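Come fold laundry with us (and help figure out why it works)

Rirkadance, Judamthorpe office. Part-time and full-time openings, home-based sessions possible.

Hi! I run the data side of the cloth project at Rirkadance, and I'm looking for people who would like to spend part of their week handling T-shirts, towels and pillowcases with a pair of hand-held grippers. I know how that sounds. I've been at it for two years and I still like it, so let me tell you what we found last winter and why I need more hands.

Our project is called Toft. The idea is pretty plain: a person does a household chore while holding a gripper in each hand, the tools record how the fingers move and what they see, and a policy learns from that. You work on your own bed or table, with your own stuff sitting next to you. We used to do everything on one clean bench in the lab, and the policy got really good at that bench and pretty hopeless anywhere else!
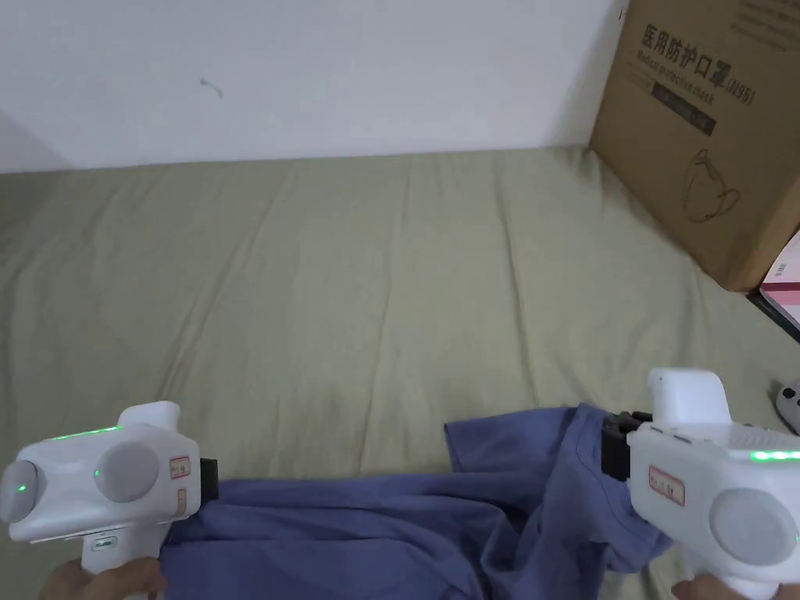

Both grippers on the edges of a garment, working on a bedsheet.

So we ran a comparison. One policy learned from 382 bench recordings, all done by the same two people. The other learned from the same number of recordings, but spread over 38 different bedrooms and living rooms. We tested both on shirts and rooms neither had seen. The home-trained one got a shirt to a flat, spread-out state more than twice as often. What surprised me more was where the bench policy fell down. It was nearly always the first grab. It would close on a single layer when it needed two, or miss the fold completely on a sheet that was close in color to the bench top (gray on gray, poor thing). Once it had a decent hold, the two policies looked a lot alike.

That's why the new round is all about the first few seconds: how you pick an edge, how you pinch it, when you decide the pinch is bad and let go. I want many people with many habits. If you start from the sleeves and your neighbor starts from the hem, wonderful, I want you both. 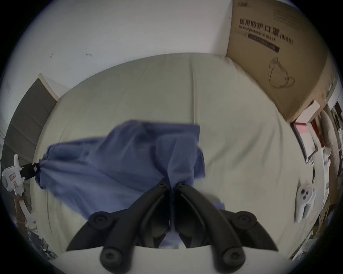 Pinching a fold, from the gripper's own camera.

What you'd be doing

You pick up a kit from our Judamthorpe office or we drop it off. A session runs roughly 2 hours with breaks whenever you want them. You crumple a garment, spread it or fold it, crumple it again, and keep going. After each session you fill in a short form about which tries felt awkward. I read every one of those forms, and the awkward tries are often the ones I learn the most from, so please don't throw them out or redo them to look neat.

Who I'm hoping to hear from

Anyone 18 or over who can comfortably hold a tool in each hand and stand or kneel beside a bed for a while. No tech background needed. Left-handers, please, please write in, we have far too few of you. If you've done alterations, hotel housekeeping or dry cleaning, I'd love to watch you work.

For the full-time spot I need someone who can also sort recordings and write simple Python scripts. You'd share a desk row with me and with the folks from Honduvville, our partner lab, who run the test robots.

Pay and practical things

Sessions are paid by the hour, including setup time and the form. Training is paid too. The gripper cameras see wide, so they'll pick up shelves, boxes and whatever else is near the bed. Put away anything private before you start, and you can ask us to delete a session at any point before the data set is frozen in March.

To apply, send me a few lines through the Toft page on the Rirkadance site. Tell me what kind of space you'd work in, which hand you favor, and how you fold a T-shirt. No résumé needed for the session work. For the full-time job, add one and a link to some code you've written, even if it's messy.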